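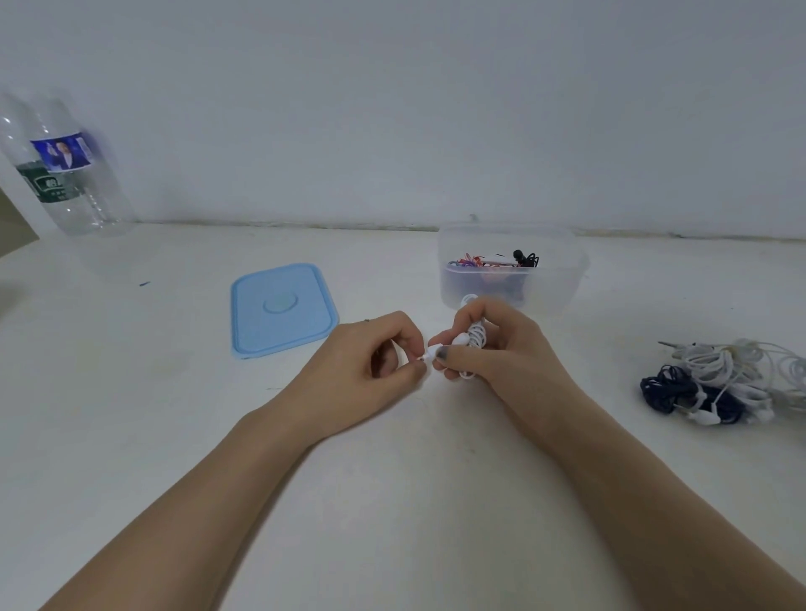 The main item of the meeting was the earphone task, which takes the largest part of the recording plan for this month. The Windale site reported first. They now have 1,000 accepted episodes for this task, and the target agreed with the Troseck group is 3,000. The site lead explained that the difficulty lies in the cable, which never has the same shape two times. When the right hand holds the coil closed and the left hand takes the end of the small white earphone piece, the fingers hide a good part of the object from the head view. The people who label the episodes have asked what they should write for these moments. It was agreed that the label stays "hold coil" as long as the hand is closed on the cable, also when the earbud is only partly visible.

Present: the Windale site lead, two operators from Windale, the labeling group, the training group (by phone), the Troseck liaison. The Skirkport site sent apologies and a short written report.

The meeting started at 9:30. The notes of the last meeting were accepted with one correction: under item 4, "gloves" should be read as "no gloves". Operators work with bare hands in all tabletop tasks.

1. Start and end of an episode

There was a long discussion on when an episode begins. Windale operators start when both hands are in view. Skirkport operators start when the first object is touched. The training group said that both ways are possible to use, but not mixed in one set. Decision: the episode starts when both hands are in view and it ends when both hands have left the table. Skirkport will be asked to change from Monday. Their earlier episodes will be kept, and the labeling group will mark them with a separate tag.

2. Condition of the table

The labeling group asked if the tables must be cleaned of everything that does not belong to the task. Opinions were different. One operator would prefer a clean table, as it is quicker to work. The training group would like to keep normal things near the work, for example drink bottles, a box lid put to the side, or other cables waiting in a pile. A model which has seen only empty tables performed badly in the Wyss test room in spring. Decision: other objects may stay, if they do not block the hands. The position of the container should be changed after every 14 episodes, and the operator should write the change in the session sheet.

3. Variety of cables

The liaison reminded the meeting that Troseck has asked for more dark cables. Too many of the accepted episodes are with white ones. The Windale lead answered that the dark cables are more difficult to label, especially when they lie together and the strands cross. It was suggested to buy more sets, but the budget for objects is nearly used. Decision: Windale and Skirkport will exchange one box of earphones each. No new purchase before October.

4. Rejected episodes

About 2 in 14 episodes are rejected at the moment. The most common reason is that the operator lifts the head during the work and the hands go out of the view. The second reason is a wrong file name. The operators said that looking down for a long time is tiring for the neck, and they asked for a longer pause between sessions. The site lead supports this. Decision: a pause of 14 minutes after each hour, to be tried for two weeks. The training group asked that unsuccessful attempts, for example a coil which opens again in the hand, should not be rejected. They are useful when they are labeled correctly. This was accepted, and the point will be written into the operator guide in the section on mistakes.

5. Speed of work

One of the operators asked if she should work slowly so that the movement is clear. The training group prefers natural speed. If a knot is found, the operator should open it as at home and should not stop the recording. There was no objection.

6. Other business

The shelf for the drives in Windale is full. Copies which were confirmed by Troseck can be deleted, but only after the labeling group has also confirmed in writing.

The light above the second table makes a low noise and will be repaired by the building service.

The written report from Skirkport will be attached to these notes. It was not discussed in detail for lack of time.

Actions

Windale: prepare the exchange box, update the session sheet, send the list of rejected file names.
Labeling group: make the new tag, add two examples of "hold coil" to the guide.
Training group: confirm the number of dark cable episodes that are needed.
Liaison: inform Skirkport about the decisions under items 1 and 3.

The meeting closed at 10:45. The next meeting will be held in the Wyss room, at the same time.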